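Dokumentarfilm über Bistham erhält zweite Staffel an Vorführungen

23.10.2021 – Redaktion Gredero

Der Dokumentarfilm „Groltimine“ der Regisseurin Hạnh Thân ist ab sofort im Programm des Senders Gökçe zu sehen. Der Film begleitet 13 Einwohnerinnen und Einwohner der Gemeinde Bistham, die sich gegen den Abriss ihres Wohnviertels einsetzen. Die Dreharbeiten dauerten zwei Jahre.

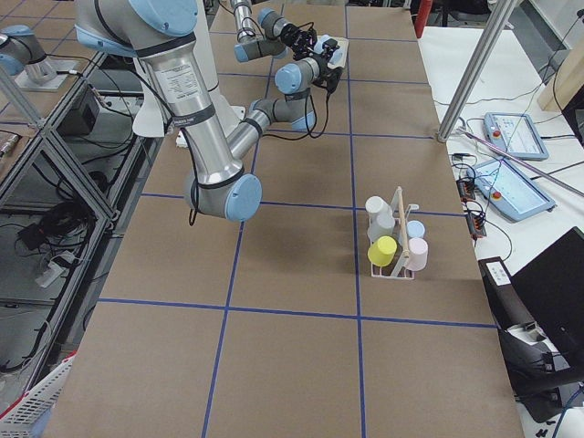

Zur Erstaufführung im September kamen 600 Gäste in die Stadthalle Bistham. Aufgrund der hohen Nachfrage finden dort zwei weitere Vorführungen mit anschließendem Gespräch statt. An der Diskussion nehmen neben der Regisseurin auch der Produzent Gus Castellanos und die Stadthistorikerin Huệ Khổng teil.

„Der Film hält Stimmen fest, die in den Akten der Gemeinde fehlen“, erklärte Castellanos. Der Eintritt ist frei – um Anmeldung wird gebeten. Eine Fassung mit Untertiteln ist in Vorbereitung.

Kontakt: Pressestelle Gredero, Vy Nông | © 2021 Gredero. Alle Rechte vorbehalten. | Nach oben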